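# 組立実習棟アームセルの仮想環境を再設定　台座の基準とグリッパーの取り付け値を見直し

Nunham技術センターは2022年1月14日、組立実習棟で使用しているアームセルの仮想環境「Skistirero」について、設定の見直しを終え、所内の各班に改訂版の配布を開始したと発表した。

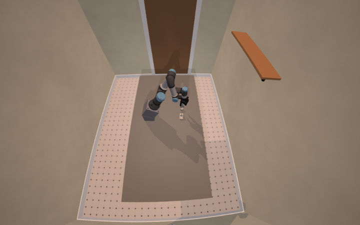
今回の見直しは、昨年秋に実施した実機セルの分解整備を受けたものである。整備では台座をいったん床から外し、アンカーを打ち直したうえで据え付け直した。その結果、アームの基準位置が旧図面と一致しなくなり、仮想環境で作成した動作を実機に移す際、把持位置に一定方向のずれが出ることが報告されていた。ずれの量は最大で6ミリに達し、実機側で教示点を一つずつ補正する作業が常態化していたという。

作業を担当したのは同センターのセル保守班で、主任のTzu-hsuan Ko氏が全体を取りまとめた。台座と床面の測定はHiginio Ayala氏、モデルの修正はVillads Fogh氏がそれぞれ受け持った。測定治具の製作には、センターと保守契約を結ぶLozano社が協力した。

## 台座の向きを図面から実測に変更

従来の仮想環境では、台座は床面の縦横に対して正対するものとして登録されていた。実際の台座は、据え付け直しの際に配線口を避けるため、わずかに斜めに置かれている。保守班は床に基準点を設け、台座上面の四隅に近い位置を繰り返し測定して、向きと高さをあらためて求めた。測定はアームの電源を落とした状態と、待機姿勢で通電した状態の双方で行い、両者の差が許容範囲に収まることを確かめたうえで、通電時の値を採用した。

これに合わせ、アームの根元の関節についても原点の照合を行った。関節側の合わせ印と制御装置が示す角度を突き合わせたところ、手首に近い関節の一つで原点がずれていることが判明した。整備記録によれば、この関節は分解整備の際に減速機を交換しており、交換後の原点登録が仮の値のまま残されていた。保守班は実機の原点を登録し直し、同じ値を仮想環境にも反映した。

Ayala氏は「台座の向きだけを直しても、先端のずれは半分ほどしか減らなかった。手首側の原点まで戻って確認したことで、残りのずれの説明がついた」と述べている。

## グリッパー先端の基準点を再登録

グリッパーについては、取り付け面から指先までの距離と、指先中央を示す基準点の登録を改めた。現在のグリッパーは分解整備の前に使用していたものと外形がほぼ同じであるが、間に挟むアダプターの厚みが2ミリ異なる。仮想環境には旧アダプターの寸法が残っており、部品に向けて下降する動作では指先の高さに差が生じていた。

再登録にあたっては、床面に置いた小型の試験片に対し、手首を下に向けた姿勢で指先を近づけ、直前で停止させる動作を用いた。接近の向きを変えて同じ動作を繰り返し、停止時の指先と試験片との間隔を実機と仮想環境の双方で記録する。試験に用いた姿勢は56通りで、肘を高く上げた姿勢や、腕を大きく伸ばした姿勢も含まれる。肘を高く上げた姿勢は壁際での干渉が起こりやすく、実機では速度を落として実施した。

Fogh氏は、衝突判定に使う簡略形状にも手を加えた。旧版では手首周辺が実物より大きな円筒で囲まれており、床に近い位置で実際には起こらない干渉が検出されていた。改訂版では関節ごとに形状を分け、グリッパー本体には角張った外形に沿った形を割り当てている。描画用の外観と衝突判定用の形状は別々に管理し、一方を更新した場合に他方の版番号も確認する手順とした。

照明と影の設定は、旧版の値を引き継いでいる。画像を用いた位置推定の検討班から変更の要望が出ているが、今回は幾何学的な整合を優先し、次の改訂で扱うこととした。

## 日常点検の手順書も改訂

保守班は仮想環境の更新とあわせ、実機セルの日常点検手順書を改めた。新しい手順では、始業時にアームを基準姿勢へ移動させ、各関節の合わせ印を目視で確認した後、床の基準点に対して指先の位置を照合する。所要時間は約15分で、結果は共用の点検簿に記入する。照合値が許容範囲を超えた場合は当日の作業を開始せず、保守班に連絡するものと定めた。

台座の固定ボルトについては、合いマークの確認を日常点検に加え、トルクの測定は月次点検で行う。グリッパーの指先を交換した場合には、交換者が基準点の再登録まで済ませ、仮想環境の設定ファイルに交換日と測定者名を残すことを義務づけた。これまで設定ファイルの変更は各班の判断に任されており、班ごとに異なる値が使われていた時期もあった。今後は保守班が原本を管理し、各班は読み取り専用の複製を使用する。

改訂版の確認には、組立実習の指導を担当するHeriberto Gallegos氏の班が参加した。同氏は「受講者が仮想環境で組んだ動作を、補正を前提とせずに実機へ移せることが望ましい。手順書に測定者の名前が残る点も、指導上は扱いやすい」と話している。

一方、同班からは、配布された設定ファイルの項目名が旧版と異なり、既存の実習課題の一部が読み込めないとの指摘もあった。保守班は項目名の対応表を作成し、配布資料に追加した。旧版を前提とした課題は、当面のあいだ変換用のスクリプトを介して利用できる。

## 2月に隣接セルで同様の作業

同センターは2月、隣接する搬送セル「Zokadance」についても同じ手順で測定と再設定を行う予定である。搬送セルは床面の仕上げが異なり、基準点の固定方法を改めて検討する必要があるとしている。作業期間中は両セル間の受け渡し動作を停止し、組立実習棟の利用予定表に停止時間帯を掲載する。

センター設備課のHeriberto Barrera氏は、搬送セルの作業に先立ち、測定治具の取り扱いに関する所内講習を開くと説明した。対象は実機セルの使用登録を受けている職員で、受講申し込みは設備課の窓口で受け付ける。

旧版の仮想環境は搬送セルの作業が完了するまで保管し、その後は新規の利用を停止する。改訂版の設定ファイル、点検手順書および項目名の対応表は、組立実習棟の共用サーバーから取得できる。設定値に関する問い合わせは、セル保守班が受け付けている。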